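Folding Without a Fixed Start
Mar 17, 2022

Most published work on robotic laundry begins with the garment already spread out on a table. The group at Landry begins one step earlier, with cloth in a heap, and treats the flattening as the main problem. Its method, called Cuner, was trained on 1,154 demonstrations recorded with hand-held grippers and was then run on a two-armed machine built by Teltia.

The reasoning is simple. A shirt on a table can be described by a few points: collar, hem, sleeve ends. A crumpled shirt hides most of them. Earlier systems tried to estimate the hidden points from a model of the fabric, and small errors in the estimate sent the gripper to the wrong layer. Cuner makes no such estimate. It scores every visible edge by how much cloth area a pull from that edge is likely to expose, picks the best pair of grasps, and looks again after each pull.

The scoring network is small. What took time was the data. Demonstrators were told to work at normal speed and to leave failed grasps in the recording. An early version trained only on clean runs did poorly after a missed pinch, since it had no record of how a person recovers from one. Recordings with failures were added in August, and the network was retrained from scratch.

Surface matters more than the group expected. On a hard table, a gripper that comes in low scrapes or stalls. A mattress gives under the fingertips, so the jaws can press down slightly and close under the hem.

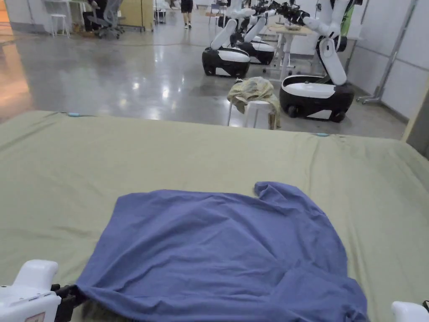

The cost is friction. A covering sheet drags on the garment and may wrinkle with it, and the network has to tell one set of creases from the other. Color contrast helps, but training on contrast alone produces a system that fails on white over white. The Rollness benchmark, which the group used for its tests, includes such pairs for that reason.

Over 2,000 trials, Cuner reached the flatness threshold within 2 pulls in 65 percent of cases. Most of the remaining failures were double-layer grasps, where the jaws closed on the front and back of a garment together. A fingertip sensor that measures cloth thickness is the next planned change. Folding will be added to the test once that sensor is in place.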